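4 min read

Looking after a sourdough starter when life gets busy

My starter has lived in the same stoneware jar since we moved to Stumlow, and I've neglected it in every way you can think of, so please don't feel bad about yours. They're tougher than they look!

If you bake once a week or less, keep it in the fridge. Feed it first, give it an hour on the worktop to get going, then put it at the back with the lid resting on loosely. The night before you bake, take out a good spoonful and stir it into 100 g of flour and 100 g of water in a clean bowl (I use the wholemeal from the mill at Idamberg, but any strong flour will do). By morning it ought to be domed and full of bubbles.
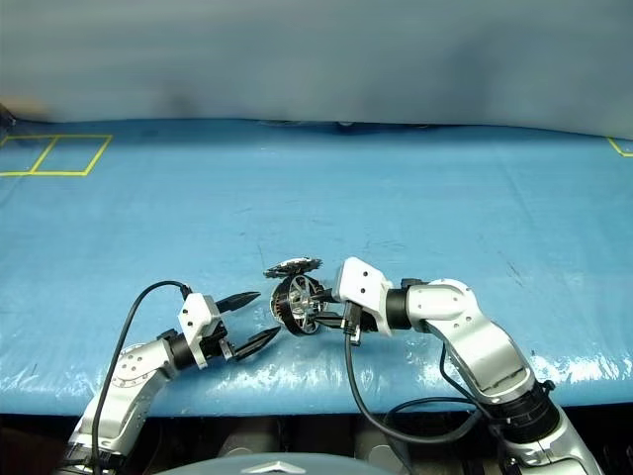

A layer of grey liquid on top only means it's hungry. Pour it off or stir it back in, whichever you like – I stir, as we're fond of a sour loaf. Pink or orange streaks are another matter, and then the whole lot has to go in the bin, jar scrubbed and all.

My neighbour Hnat Zinchenko dries his as a spare, and I've copied him since March. Spread a thin layer on baking paper, leave it until it snaps, crumble it and keep it in a jar in a dark cupboard. Mine took 19 hours. To wake it up, soak a spoonful in lukewarm water and feed it daily until it's lively again.

Oh, and soak the mixing bowl in cold water, never hot, or you'll be chipping at it all evening.

Enjoyed this? Sign up for our newsletter and get new kitchen tips by email.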